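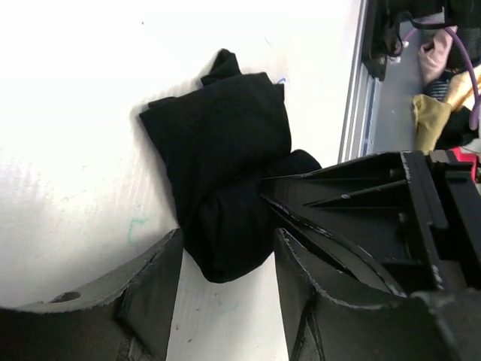
*Black on white, folded after a fashion.*

I've been reading about folding again, which I blame on Joni Valtonen. She lent me her copy of the Ahonen book in April and has asked after it twice. The claim is that if you fold every dark thing you own into a tidy packet and stand it upright in the drawer, you'll get your mornings back. I did 16 packets. My mornings are the same length.

My doubts are mostly about black clothes. The book's colour photos are all oatmeal and pale blue, where you can see an edge and follow it. With black you can't find the seam, you can't tell front from back, and by the third fold you're working by feel. A white table does help, I'll give them that. You can at least see where the cloth stops. It also shows up every bit of lint and every old pen mark, so I spent a while rubbing at those instead of folding.

Then there's the Rovano drawer divider, which the book is very keen on. Eleven slots, and my jumpers fit none of them. The tees fit, but they slump as soon as you take one out, and then the whole row goes over.
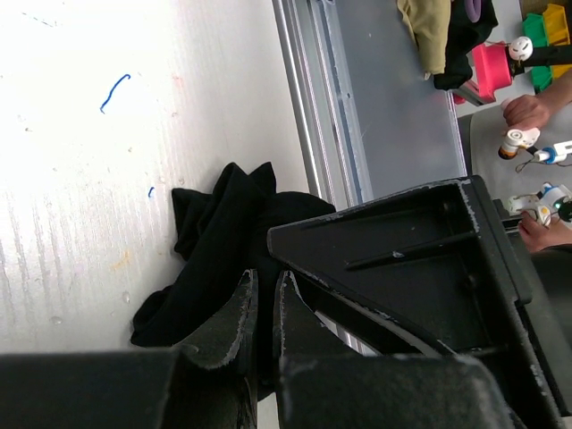

*Crumpled black cloth, blue ink marks on the tabletop.*

I'm not convinced a heap is worse. A heap on the table takes no time at all, and creases in black hardly show unless you're under a strong light – most of us aren't, at seven in the morning.

I'll keep folding the good shirts. The rest can go in the bottom drawer however they land, and Joni can have her book back.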